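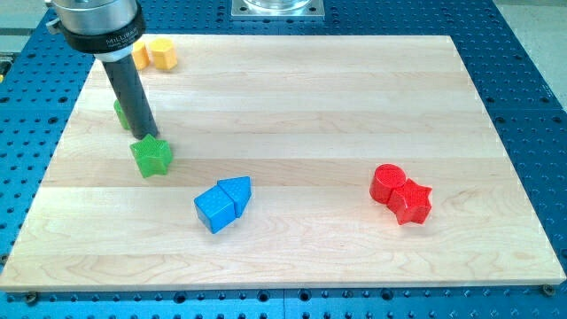 November. Started the second round of the oil finish trial on the Punville counter samples. The first round used the Jorer oil straight from the can and left a yellow cast on every light wood we tried. Maple is the one I care about most, because its cream color shifts with very little oil. A glued-up board with the strips running lengthwise, like the pale one on the blue table, has faint swirls and a few darker streaks already, and I want to keep those looking the way they do and still get some water protection. So this round is thinned oil only.

Batch number is 345. Mixed at 9:20 in the morning, one part thinner to three parts oil, stirred by hand with a flat stick. Let it sit 19 minutes before using it. Smell is strong, so the side door stayed open and the heater was off the whole time. Wore the nitrile gloves. The thin vinyl ones go soft in this thinner, so please stop putting them back in the finishing drawer.

Prep for all samples: sand to 180, wipe with a damp rag, dry one hour, sand again at 220 with the grain. Vacuum, then tack cloth. I skipped the damp wipe on sample C by mistake. Leaving it in the set, marked with a pencil cross on the back.

First coat went on with a cotton rag. Flooded the surface, waited 10 minutes, wiped off all the extra. Sample A took it evenly. Sample B drank a lot at the ends and needed a second pass there. Sample C raised some fuzz, as you'd expect with no damp wipe. Sample D is the walnut offcut from the Khondokar shelves, only in here for comparison.

3:40 p.m. Checked all four. A and B are dry on top but still drag a little under a fingertip. D is dry. C is rough, will need 320 before the next coat. Color on A against the bare control strip: slightly warmer, much less yellow than round one. Looked at both by the window and under the shop tubes. The tubes make everything look greener, so judge by the window.

Shahab Bakhtiari asked if we could go straight to the hardwax product for the counter job and drop the oil. Maybe. It costs more per can and I have not tried repairing a scratch in it. Told him I would do a test piece once coat two is done.

Hostport order 3778 still has not come. It has the 320 discs and the new tack cloths. We have enough discs for this set if the orbital is not used for anything else.

Used rags are hanging flat on the outside line. Do not ball them up or put them in the bin until they are stiff.

To do: second coat tomorrow after sanding C, then water ring test with a wet glass left overnight on A and B. Coffee and vinegar spots after that. Label the control strip.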